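Association Gondari
Compte rendu de la réunion du bureau – mars

Début de la réunion à 18 h 15, salle du rez-de-chaussée. Quatre membres présents, deux excusés. Le compte rendu de février est approuvé sans modification.

1. Classement des archives

Le rangement des dossiers papier a été engagé comme prévu. Les classeurs bleus restent le format retenu, avec étiquette au dos.

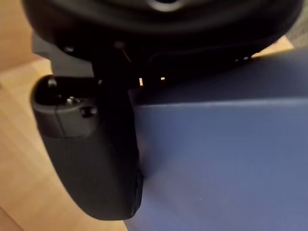
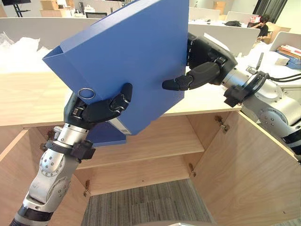 Le bureau rappelle les règles adoptées en février. Chaque classeur porte sur l'étiquette l'intitulé du fonds et l'année, dans cet ordre. Les pièces comptables sont séparées de la correspondance. Les statuts et les contrats en cours restent au secrétariat et ne partent pas avec le reste.

Une discussion s'engage sur l'ordre de rangement. Deux propositions : par année, ou par activité puis par année. La seconde est retenue par trois voix contre une. Elle oblige à reprendre les dossiers de l'atelier de reliure, qui avaient été classés par année seulement. La reprise se fera avant la fin avril.

Le devis de Vaněk pour 40 classeurs neufs s'élève à 600 euros, livraison comprise. Le bureau trouve le montant élevé et demande un second devis à Plorby, sur la même quantité et dans le même bleu. En attendant, on réutilise les anciens classeurs dont le mécanisme ferme encore. Les autres sont mis de côté près de la porte – ne rien jeter avant d'avoir vérifié qu'ils sont vides.

2. Durées de conservation

La liste des durées préparée par le secrétariat est passée en revue. Les relevés d'adhésion antérieurs au changement de logiciel posent question : certains existent en double, d'autres seulement sur papier. Décision : garder un exemplaire papier de chaque, supprimer les doublons. Les anciens bulletins sont conservés en totalité.

Le point sur les photographies de l'exposition est reporté, l'inventaire n'étant pas terminé.

3. Numérisation

Drustalent propose de numériser un premier lot de 26 dossiers. Le bureau souhaite savoir sous quel format les fichiers seraient remis et qui assurerait le transport. Aucune décision tant que ces réponses ne sont pas arrivées. Le secrétariat écrit à Drustalent cette semaine.

4. Questions diverses

La clé du local d'archives existe en deux exemplaires, dont un n'a pas été rendu depuis janvier. Un rappel est envoyé à tous les membres. Faute de retour, le cylindre sera changé.

L'éclairage du couloir est signalé une nouvelle fois au propriétaire.

Demande d'une étagère supplémentaire pour les bulletins : à revoir une fois le rangement fini, selon la place restante.

Prochaine réunion en avril, même heure, même salle. Séance levée à 19 h 40.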